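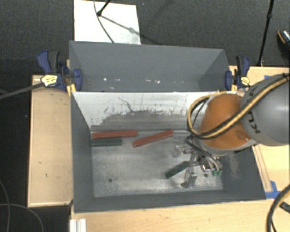
How does a robot learn to pick things up?
Mostly by trying, recording what happened, and adjusting its next choice to match the record. Engineers call this trial-and-error learning, or learning from attempts.

Reading time: 3 minutes

What is being studied

Picking up a block takes you less than a second. Your eyes find it, your hand opens to the correct width, and your fingers close. You learned to do this as a baby, and it took months.

A robot arm does not start with that knowledge. Older factory robots avoid the problem. Each part arrives in the same spot, turned the same way, and the arm repeats a fixed movement. If the part is two centimetres to the left, the gripper closes on air.

Researchers on the Drundeck project wanted to know whether an arm could pick up bars lying in a bin at any angle, without a person telling it where each bar was. Bars are a useful test shape. A ball can be gripped from any side, but a bar is long in one direction and narrow in the other. The gripper must turn to line up with it.

The method

An attempt has four steps.

1. Look. A camera takes a picture of the bin. To the computer, the picture is a grid of numbers, one set of numbers for each tiny square of colour.
2. Choose. A program called Wiriya scores many possible grips. A grip is a position and an angle. A high score means "this will probably work".
3. Move. The arm goes to the grip with the best score, closes its fingers and lifts.
4. Check. If the fingers shut all the way, they are holding nothing, and the attempt is marked 0. If something stops them from shutting, the attempt is marked 1.

The mark is stored with the picture and the grip. After a batch of attempts, the program goes back over its records and changes its scoring. Grips similar to the ones marked 1 get higher scores. Grips similar to the ones marked 0 get lower scores.

In the beginning the program has no records, so its choices are random. Most of them fail. The failures are kept, as the program needs both kinds of record to tell a good grip from a poor one.

Why the bin matters

A bar in the middle of a bin has space on every side. A bar beside a wall does not. One finger of the gripper has to fit into the gap between the bar and the wall, and if the gap is too small the grip is not possible from that direction. The arm may have to hold the bar near one end, or push it away from the wall first.

Two bars side by side cause a similar difficulty. The fingers may land on the second bar while reaching for the first. Colour can help the program tell where one bar stops and the next begins, but colour alone does not say which way to turn the gripper.

The result

The Drundeck arm made 1383 attempts. The last 301 were kept apart as a test. During the test the program could not change its scoring, so every attempt measured what it had already learned.

The test gave 2 findings:

- Bars in open space were picked up more often than bars near a wall.
- When the arm missed, the most common error was the angle of the gripper. The position was usually close enough.

The second finding was useful to the team at Estgate. They changed the program so that it compared more angles at each position before choosing.

What is not known yet

The test used bars only. A program trained on bars may do poorly with cups, or with soft things such as socks, which change shape when squeezed. A second program, Rerkton, is being trained on mixed objects, and it has not been tested in the same way.

Words to know

Attempt: one try at picking something up.
Gripper: the part at the end of the arm that holds things.
Score: a number that says how likely a grip is to work.
Training: changing a program by using records of past attempts.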